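デコパージュの乾燥時間は誰のための数字か

2020年11月7日

デコパージュの接着兼仕上げ剤には、たいてい乾燥時間が書かれている。重ね塗りまで30分、といった表記である。この数字が作り手の役に立っていない、というのが本稿の主張だ。

まず用語を分けておく。水性の仕上げ剤で「乾く」と呼ばれている現象には、少なくとも二つの段階がある。一つは表面の水分が抜けて指に付かなくなる指触乾燥。もう一つは、樹脂の粒子同士が融着して連続した膜になり、本来の硬さと耐水性に近づく硬化である。前者は分の単位で進み、後者は日あるいは週の単位で進む。容器の表示が指しているのは前者だが、読む側は後者のつもりで受け取る。作品の失敗のかなりの部分は、この読み違いで説明がつく。

典型的なのが、天面に紙を貼った小箱である。指で触れてさらりとしているので蓋を閉める。翌朝、蓋と本体が貼り付いている。無理に剥がすと紙ごと持っていかれる。作り手は塗り方が悪かったと考え、次回は薄く塗る。薄く塗れば確かに貼り付きは減るが、紙の縁の封止が甘くなり、今度は縁が浮く。原因が硬化不足であるのに、塗布量で対処しているわけである。

手元の記録を示す。シナ合板の端材に同じ印刷紙を貼り、Zorerの艶消しタイプを2回塗りした試験片を作った。室温と湿度は記録し、試験片同士を向かい合わせて本を載せ、一晩置いた。塗布の翌日に重ねたものは、すべて密着した。二週間後に重ねたものは、湿度50パーセントの部屋では離れ、梅雨時の物置では一部が付いた。塗布量は変えていない。変わったのは経過日数と湿度だけだ。

素人の試験であり、標本も少ない。それでも、湿度の条件を伴わない乾燥時間に意味がないことを示すには足りると考えている。

表示を擁護する意見も紹介しておく。手芸教室Brotilwoodを主宰するAgnes Pringleは、教室の会報で、初心者に硬化の話をしても混乱させるだけだと書いた。講座は2時間で終わる。その枠の中で紙を貼り、上塗りまで済ませて持ち帰ってもらうには、30分という数字が要る。細かい話は続けた人が覚えればよい、という立場である。

時間割の都合は理解できる。しかし、持ち帰った作品が翌日に貼り付いた人は続けない。教室で教えるべき事項のうち、優先順位が最も高いのは帰宅後の扱いだと私は思う。蓋は閉めずに置く。重ねない。ビニール袋に入れたままにしない。この三行を紙に刷って渡すのに、講座の時間は減らない。
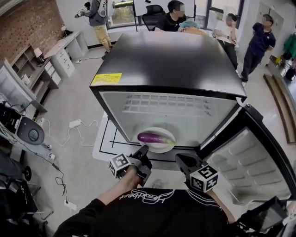

冷やす、温めるという近道について

乾燥を速める、あるいは塗りかけの状態を保つための民間療法は多い。代表はドライヤー、次が冷蔵庫である。

ドライヤーの温風は、指触乾燥だけを速める。表面が先に膜を作り、下の水分が閉じ込められる。厚塗りの場合、後から細かい気泡や白濁として現れる。冷風を離して当てるなら害は小さいが、それは要するに換気であり、窓を開けるのと原理は変わらない。

冷蔵庫に塗りかけの筆を入れる方法は、アクリル絵具の利用者から流れてきたものらしい。密閉した袋に筆を入れて冷やせば、確かに乾きは遅くなる。ただし水性樹脂には、膜を作るための下限の温度がある。冷えた筆で冷えた液を塗ると、粒子が融着しきらず、粉を吹いたような膜になることがある。液を室温に戻してから使えば避けられるが、そこまで待つなら筆を洗って出直したほうが早い。容器ごと冷蔵する保存法は、さらに勧めない。凍結させれば分散状態が壊れ、元に戻らない。食品と同じ場所に塗料を置くこと自体の問題もある。

封止剤への過信

もう一つの近道が、上から別種の封止剤を吹くことである。Cakstead型と俗に呼ばれるアクリルスプレーは、表面のべたつきを即日で抑える。私も展示の直前に使ったことがある。

効果は本物だが、順序に条件が付く。下の層に水分が残っているうちに溶剤系の膜で蓋をすると、硬化はそこで著しく遅れる。表面だけが硬く、中が軟らかい積層ができる。この状態で温度変化を受けると、上の膜に細かいひびが入る。ひびは透明な作品ほど目立つ。封止剤は硬化を待った後の仕上げであって、待ち時間の代用品にはならない。

同じことは艶出しタイプにも言える。一般に艶出しは艶消しより貼り付きやすい。艶消しに含まれる粉体が表面に微細な凹凸を作り、接触面積を減らすためである。艶の好みは各人の自由だが、蓋物や積み重ねる物に艶出しを選ぶなら、待つ日数を長く見積もる必要がある。

表示はどう書かれるべきか

私が求めるのは、容器に二つの数字を並べることだけだ。重ね塗りが可能になるまでの時間と、他の物に触れさせてよくなるまでの日数。それぞれに温度と湿度を添える。建築用の塗料缶では珍しくない書式であり、技術的な障害はない。

ラベルの面積が足りないという反論があるだろう。小瓶の裏面を実際に見てほしい。作例の写真と季節の挨拶文が半分を占めている品もある。Dowの小瓶では、硬化に関する注意は折り込みの説明書にしかなく、その説明書は開封時に捨てられる種類の薄い紙である。

当面の自衛策は単純である。容器の底に開封日を書く。作品の裏に最後の上塗りの日付を鉛筆で書く。私の棚には現在、日付入りの木片と小箱が47点ある。日付を書き始めてから、貼り付きで駄目にした作品はない。書く前の記録は残っていないので、比較はできない。

12月は贈り物の準備で製作が集中する。湿度の低い地域なら条件は悪くないが、暖房を切った夜の室温は見落とされやすい。包装紙で密封する日から逆算し、最後の上塗りの日を先に決めておくことを勧める。間に合わない場合は、箱を包まずに口の開いた紙袋で渡せばよい。受け取った側にも、しばらく蓋をずらして置くよう一言添えておく。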